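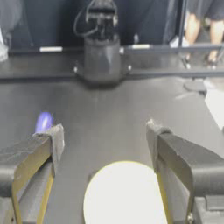 July 13, 2024

**Bilby opens orders for the Votitz tabletop workstation kit**

IRLEY -- Bilby today opened orders for Votitz, a workstation kit for recording and replaying tabletop handling tasks with two robot arms. The kit is sold to research labs, teaching departments and small engineering teams that already own a pair of arms and need a fixed place to run them. It ships as a set of parts with printed assembly instructions. The arms are not included.

Votitz consists of a table, a surrounding metal frame, arm mounts, a wrist camera bracket for each arm, a backdrop, and the Phuthong recording software. The tabletop has a matte dark finish, chosen to limit glare in the wrist camera view when bright objects such as plates are in use. Soft reflections remain under strong overhead light, and users who need less can add a diffuser of their own.

**Mounts and frame**

The arm mounts accept bases with a standard four-bolt pattern. Adapter plates for other patterns can be ordered separately. Each mount is set with a hex key supplied in the kit and can be moved along the table edge in steps of 2 inches. Bilby recommends repeating the camera calibration after any change in mount position.

The frame comes in sections and can be put together by two people. Rails carry blank white labels for marking arm positions, cable runs or station numbers. Fixed cables are routed along the frame. The cable to each wrist is left free, with a service loop, so that it does not pull when the joint turns.

**Fingertips**

The kit includes a set of padded fingertip covers for two-finger grippers. The covers are a wear part. With thin or smooth objects, such as the rim of a plate, the padding gives the fingers more grip than bare metal or hard plastic. The surface roughens and frays with use, and this does not affect holding force until the layer below begins to show. Bilby supplies covers in packs of 40. They are fitted by hand, and the gripper should be powered down first.

Covers from other makers can be used. The opening width must then be entered again in the software, as a thicker pad changes the point at which the fingers meet.

**Software**

Phuthong records the wrist camera views, joint positions and gripper opening against a single clock. A session can be stopped, labeled and restarted from the keyboard or from a foot switch. Recordings are stored as plain folders, one per attempt, and can be read without Bilby software. A replay mode runs a stored motion at reduced speed for checking.

The software also flags recordings in which one wrist camera lost its signal. It does not judge whether a task was completed. That label is entered by the operator -- a single key press at the end of each attempt.

The first release includes 46 task sheets. Each sheet gives the objects required, their starting positions and the reset procedure. Most use ordinary household items, including plates, cups and small rounded objects that are hard to pick up from a flat surface. Objects are not supplied.

**Testing before release**

Votitz was set up at the Bilby workshop in Irley and run for 400 hours before orders opened. Two changes were made as a result. The backdrop was changed to a darker fabric, and the screws on the arm mounts were replaced with a longer type after the original ones worked loose under repeated fast motion. Kits already sent to early users will receive the longer screws by mail at no charge.

**Known limits**

- The frame is not a safety enclosure. Operators must follow the clearance rules given by the maker of their arms.
- The backdrop covers the area behind the table only. People and equipment near the station may still appear in recordings.
- Phuthong supports one station per computer in this release. Support for linked stations is planned for November.

**Ordering**

Votitz can be ordered directly from Bilby as a full kit or as a frame-only set without software. Fingertip covers, adapter plates and replacement backdrops are listed as separate items. Existing Phuthong license holders may move their license to the new kit by sending the license number with the order.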